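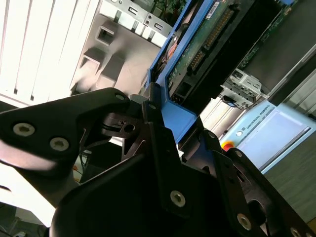
The Bolteo Open Day is a yearly public event about the automatic taking apart of used electronics. It is held in March in the workshop of Flasto, a small recycling and engineering company in the town of Tumbridge. The event takes its name from Bolteo, the company's project on robotic removal of computer parts, and it is known among local people simply as "the robot day".

History

Flasto started as a repair shop for office machines and moved later to the sorting of old computers. The Bolteo project began when the company bought its first robot arm. The first open day was planned only for neighbors and the families of the workers. As the interest was larger than expected, the second one was opened to everybody, and in its third year the event received 954 visitors, which is the highest number until now.

Demonstrations

The main part of the program is a demonstration in the former packing hall. Visitors stand in groups of up to 15 persons behind a yellow line, and each demonstration takes 14 minutes. An operator first explains the task and then starts the robot from the teach pendant, a tablet-like control unit with a red emergency stop button. The pendant and the arm used in the hall are from Universal Robots.

The usual task is the handling of parts from a desktop computer. The black gripper closes on a blue tray which carries a green circuit board, and the light gray chassis lies next to it. Gripping by the tray is preferred at Flasto – the fingers then do not have to press on the board itself, where the gold connector pins bend easily. A camera near the wrist of the robot gives a close view of the gripper.

The program has always included failed attempts. When a part does not come free, the operator stops the arm, opens the gripper and repeats the movement more slowly. Some visitors have written in the guest book that they liked these moments the most.

Other activities

In a smaller room, children from 3 school classes can open old keyboards with hand tools. The training firm Daza gives a short course on safety near robots, for which a reservation is necessary. Since the second year there is also a collection point for old computers at the side gate – monitors are not accepted.

Access

Entry is free. The hall is reached by a ramp from the parking area, and the last group starts at 4 p.m. Closed shoes are required in the workshop.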